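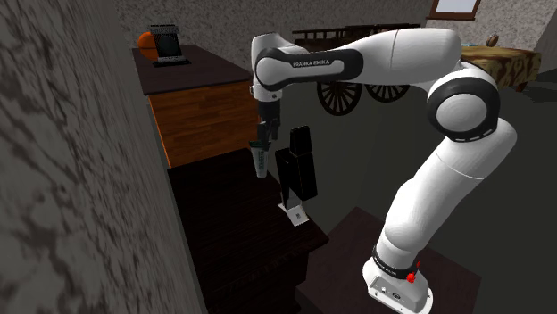

7 March 2023
Enalari project, teleoperation notebook, simulation section

Purpose of the session: to record demonstrations of the cup task in the rendered room by remote control, and to decide whether the current controller mapping is suitable for the second group of operators.

Setup. The arm is the Franka Emika model on the white base. The task table is the dark one, with the cup near its back right edge and the black upright device beside it. The start pose places the gripper above the cup with the fingers pointing down. Room contents are as delivered by Wallner and were not edited.

Task as given to the operator: descend, close on the cup, lift it clear of the table, hold for 2 seconds, set it down, open, withdraw upward. The cup is to be gripped below the lid. Grips on the rim are to be discarded even when the lift is completed.

Procedure. The operator worked from the Flendeo hand controller at the second desk, using the main view only. Translation scale was left at the default for the first set and halved for the second. 15 demonstrations were recorded in all, and 5 were rejected on review. Of the rejected files, most showed contact with the black device while the fingers were opening. The cup tapers toward the bottom, and a low grip tended to slide up the wall as the arm rose.

Observations

- The halved scale gave smoother descents. It also made the approach tedious, and the operator asked for a button to switch scales during a run. This request is reasonable and has been entered in the list.
- Depth is difficult to judge from the main view once the fingers are level with the lid. A second view from the side of the table should be tried before any further change to the mapping.
- Wrist rotation was locked throughout. Unlocking it may help the operator turn the fingers away from the device, at the cost of more varied data.
- The longest accepted file contains 1,690 steps, a large share of them idle at the start. Trimming should be done at export so that the raw files stay as recorded.

Hand guiding on the real arm at Lostano remains the comparison case. Those recordings were made with a different cup and a clear table, and the success rates should not be placed side by side until the layout has been matched. The August recordings are not to be used for this purpose; their gripper state was not logged.

Actions

1. Add the side view and repeat the second set at the halved scale.
2. Assign the scale switch to the thumb button and note the change in the session header.
3. Move the rejected files to the review folder with the reason for rejection in the file note.
4. Ask Wallner whether the collision shape of the cup follows the taper or is a plain cylinder.

The start pose is unchanged for the next session.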